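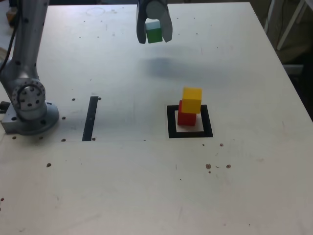 Flerine cubes are plain wooden blocks in solid colors, sold for stacking, sorting and being left on stairs. They have no letters, no magnets and no app. We get a surprising amount of mail for a product with six identical sides, so the usual questions are collected on this page. The starter layout is a black square on the table with a red cube inside it and a yellow one on top, and if you can manage that you have completed the beginner level. There is no certificate.

How many come in a box?

The small box has 27, enough for one solid cube three blocks on a side. The large box has 200. Please measure your shelf before ordering the large box. We have had returns.

Can I choose the colors?

In the small box, yes. In the large box you get the standard mix, and writing "no yellow please" in the order notes has never worked.

Do I need a special table?

No. Flat and level will do. Old shop tables with holes and scuffs are fine, as long as you build between the holes and not over them. Glass is loud. Tablecloths are a bad idea.

How do I mark the square?

Black tape. Leave the middle open and make the square wider than your cube, with room to miss. Rub the corners down hard or they will lift by the weekend and take your tower with them. A single strip off to one side makes a good starting line if you are playing the carrying game from the Purton booklet.

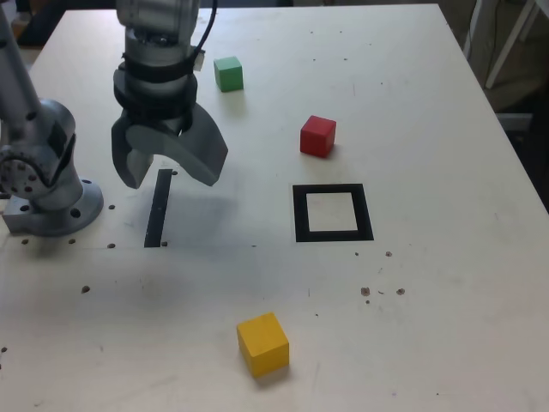 For the carrying game, spread the cubes out before you start. Bunching them together saves walking, but you will knock over the second one while reaching for the first, and then there's an argument about whether it counts. (It counts.)

How high can they go?

Our own best is 40, on the floor of the Marsden shop, with the door locked and the heating off. Most people lose interest well before that.

Will the color come off?

Not with a damp cloth. It will with bleach, a dishwasher or a determined puppy - we have replaced cubes after all three and would like to stop.

My cubes are not exactly the same size.

They're wood. They move a little in September when the weather turns, then mostly move back. If one is so far off that it rocks, send it in and we'll swap it.

Do you sell single cubes?

Yes, from the Marsden shop only. Bring the old one if you care about matching the green.

Related pages
Edia storage trays: sizes and lids
The Purton booklet (rules for the carrying game)
Returns and swaps
Marsden shop hours
Caring for painted wood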